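What the Robot Costs After You Buy the Robot

When I started writing up equipment budgets for small shops, I kept a folder called "the other stuff." It had power strips in it, and table legs, and the invoice for a very nice anti-fatigue mat. The folder is now bigger than the one with the robots in it, and that is pretty much what I want to talk about this month.

Readers have been asking me about two-armed benches. You've got a table, two arms hanging over it, a gripper on each one, and the promise that the thing will handle plates, trays, lids and whatever else your people are tired of handling. I went into this thinking I'd compare arms. I read spec sheets until my eyes crossed! And then I spent an afternoon in a workshop watching a bench get on with a stack of dishes, and came home with three pages of notes, most of them about cables, tables and floor space.

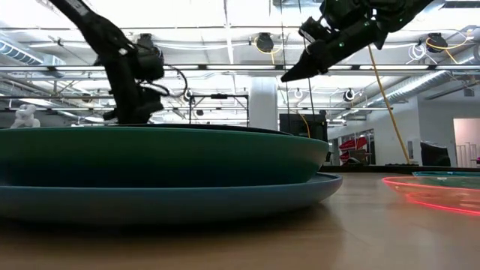

Two arms over a pair of stacked plates, with power coming down from the ceiling.

So let's start with the ceiling. Retractable cord reels overhead are one of those things I never once put in a budget before this year, and I now put them in first. If your power comes along the floor, you'll be stepping over it, taping it, moving it whenever you move the bench, and then buying cable covers (I have bought so many cable covers). If it comes from above, the floor stays yours. The catch is that somebody has to look at your ceiling before you sign anything. A landlord can say no. A beam can be in the wrong place. Get the answer in writing while you're still shopping, and ask for the electrician's quote at the same time, as a separate line.

Next up is the table, and here I got a good talking-to from Rüdiger Fröhlich, who plans equipment for a kitchenware distributor and has bought more benches than I've bought shoes. I'd told him I was going to put a placeholder of 207 dollars in my sample budget for a table, on the grounds that a table is a table. He laughed for a while. "You are hanging your whole investment next to that," he said, "and you want to save on the part it has to agree with." His rule is that the arms and the tabletop should be tied into one frame, so that when somebody bumps the bench (somebody will) everything moves together. I bumped my own desk as a test and spilled coffee on his quote, so I'm a believer.

His quote, by the way, was the most useful thing I read all spring. He'd collected three, from Vastano, Pleteo and El Sherbiny, and laid them side by side on one sheet. The Vastano price looked like a bargain until you got to the second page, where the mounting frame was listed as optional. Optional! The arms hang from it! Pleteo included the frame and left out the fingertips beyond the first set. El Sherbiny put in everything, wrote it out in plain words, and came in highest by 1910 dollars. Once Rüdiger added the missing pieces to the other two, El Sherbiny was the cheapest of the lot by 481. Please do this exercise yourself. It takes an hour and a pot of coffee, and you'll never read a quote the same way again.

A word on fingertips, then. Hard tips, soft tips, long skinny ones, chunky ones with an angled end. You will want to try several, and you should plan on that from the beginning. A plate is a sneaky object. It's wide, it's thin at the rim, it sits low, and when you stack two of them the top one gives you an edge you can reach and the bottom one hardly does. Go to any demo with your own dishes in a tote bag. I mean it. Bring the ones you use, including the ugly ones. Demo dishes get chosen by people who would like you to buy something.

And bring variety! If your line runs white, black and see-through pieces, all three should be on the table. Clear and tinted plastics can be a headache for cameras, and it's much better to find out while you still have your checkbook closed. Ask to see the same job done with the lights up and then with half of them off. Ask what happens when a plate lands a hand's width from where it should be. I like to ask that one and then go quiet and let the salesperson fill the silence.

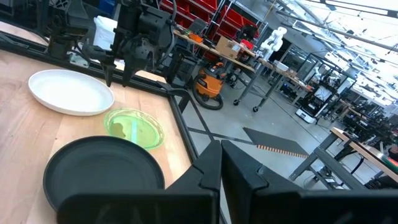 Floor space is where I see the most wishful thinking. People measure the bench, write that number down and stop. You also need room for a person to stand on every side that opens, a place for the monitor, a chair or two, and a workbench close enough that you aren't walking across the building for a hex key. Then there's storage for spare parts. Then there's a shop vac, which goes under "the other stuff" and which I promise you'll use. My method is low-tech: tape the outline on the floor, tape a second one for the people, and live with it for a couple of weeks. If your forklift driver starts giving you looks, you have your answer.

What about the money for getting it going? I'd set aside 2000 dollars before the crate arrives, in its own line with its own name, and treat it as already spent. That covers replacement tips, a second camera mount when you decide the first one is pointing the wrong way, extra trays, and the dishes you're going to chip. Your bookkeeper may want to call it "miscellaneous." Don't let that happen, because miscellaneous is the first thing to get cut in July when everybody's looking for savings.

Staff hours need a line too. Somebody has to set the table, reset it, watch, take notes, and set it again. In a small shop that's usually your sharpest person, pulled off whatever they were doing, and I've yet to see a quote that mentions it. Rüdiger pencils in one person, mornings only, for the first six weeks. He gives them the afternoons back so they don't start to hate the thing.

A few readers asked about planning software. I tried Zarby, which lets you drag little benches around a floor plan and keeps a running total on the side. I had fun with it, and the total did make me face up to the cord reels. It still wouldn't let me enter a cost for the electrician without attaching it to a machine, so I made up a machine called "Electrician" and gave it a footprint of zero. If you have a better way, write in and tell me.

Next month I'll get into leasing, including what to ask about end-of-term shipping. Start looking for your original crate now. You may be on the hook for it.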